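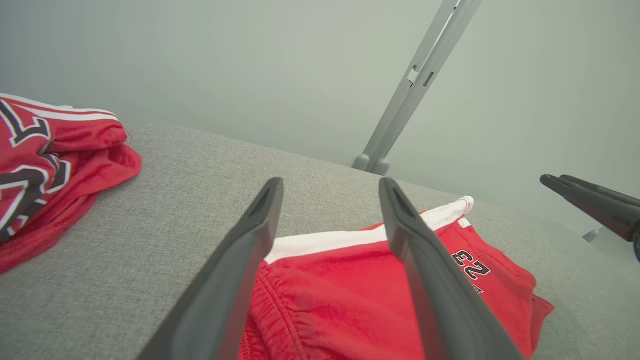
Red shorts with the 23, white stripe along the upper edge, second red piece still in a heap to the left.

4 June 2026

Folding, sports kit. The Otel bag finally got opened, having sat under the bench since November in the hope that it would fold itself. It had not.

Started with the red things, on the gray cloth. Mesh is miserable stuff to fold. You lay it flat, you turn to write down that it is flat, and a corner has curled up behind you. The white corner at the far end of the stripe is a good case. I would like to blame the cloth, but the towels never gave me any trouble on it.

Method as it stands, for whoever does the next bag:

Elastic first. Pull the waistband straight before touching the legs, otherwise the gathers travel down the garment and you end up ironing with your palms. Then one leg over the other, number inside. Then in half, waistband to hem. That makes 2 folds, and the sheet from Skason asks for 3. The third gives you a brick that springs open the moment you let go — I tried it on 8 pairs and gave up on the eighth with some dignity left.

The crumpled piece is still waiting its turn. Big black letters outlined in white, striped trim, could be a jersey, could be more shorts. Have written "red, other" in the Nullgate log and will correct it when it has been shaken out. The log has no field for "other," so it has gone under towels for now.

Print: fold so lettering never presses on lettering. Khosravi method says tissue between layers. We have no tissue. We have paper towels, which shed.

To do: tissue, a wider cloth, and find out what the sheet means by "crisp" when applied to mesh.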